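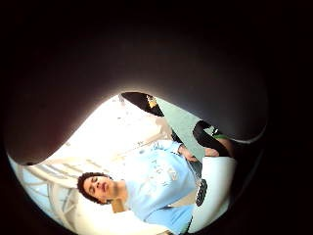 Why record the handover at all, when the finished pile is there to count? The pile hides how long each garment waited between two people.

3.2 Handover in shared folding
Coststead sessions, 15 pairs, 309 garments passed. Gloves on for some pairs, bare hands for others. Most delay came at the sleeves, teh passer holding on too long. Fig. 4 shows a glove close to the wearer of a light blue top. Zaston pairs not inclued here, see 3.3.

Last updated: September 27, 2020
Filed under: Household Work, Methods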